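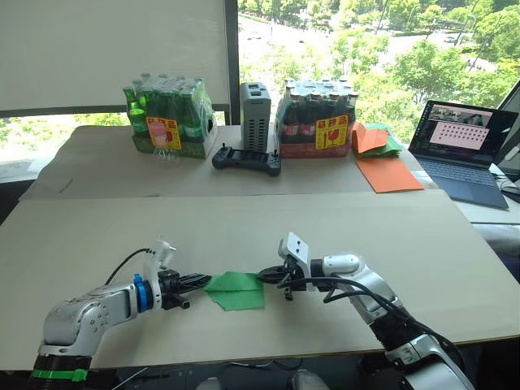 Jun 20, 2021 - the day the right gripper would not let go

Third week on the folding job and the first proper fault. I want to get it down before I forget the order of things, since the log only keeps the error codes and my notes on paper are a mess.

Started as usual. Arms homed without complaint, laptop up, both wrist feeds live. I ran the Brevlow check routine on each side and got a pass on both. Then straight into green squares, because orange gave us nothing new yesterday. Pick up, lift, fold, put down, release.

The first 67 went through clean. On the next one the right gripper closed, folded, and stayed closed. The left had already let go and was on its way back to the start position. The right followed its own path home with the square still in its fingers, which pulled the thing across the board toward the left arm. I hit stop. The arms halted with the fingers a couple of inches apart. No contact, no damage that I could find.

What bothers me is that the software had the right gripper down as open. It sent the command, got an acknowledgment, and moved on. It never looked at the finger position. If I had been over at the window, or getting coffee, the next cycle would have driven both arms into the middle with one of them holding something it thought it had dropped.

Called Obinna Idahosa at Skunance. He asked for the current readings and whether I had touched the cable loops. I had, last night. I tied the right one up shorter so it would stop dragging on the board. He said to undo that, cut the speed, and run single steps with a hand on the stop button.

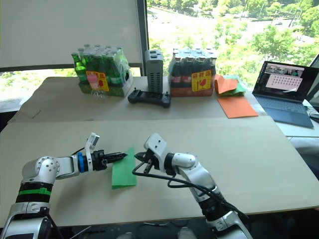 Left side holding, right side open. Single steps, slow speed.

Did that for most of the afternoon. With the cable loose again the right side opened every time but 2. Both misses came with the wrist turned well over, so the connector is still my best guess. I reseated it and wiped the contacts. Obinna thinks it could also be the Garba driver board, which has a history of sticking when it warms up. He is sending a spare, and I will swap it in even if the fault stays away.

I also went over the fingers while the power was off. Plenty of scuffs on the gray ones but nothing bent, and the pads are still firmly in. The worn edges are old. I have notes on them from November.

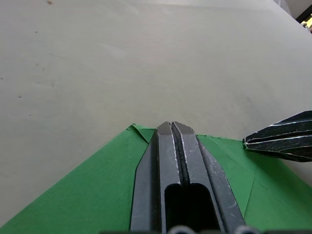

Fingers at the edge of the green, other gripper coming in from the right.

Changes made before I shut down: the program now reads the finger position after every release and waits if it does not match. If the reading is still wrong after 10 seconds, both arms stop where they are. It makes each cycle slower and the Tiltuvside people will notice, because they were promised 225 folds by the end of the week. I wrote to them tonight and said they will get fewer. No answer yet.

Tomorrow - order a longer cable for the right arm, fill in the fault report, and ask Obinna if the left side has the same board.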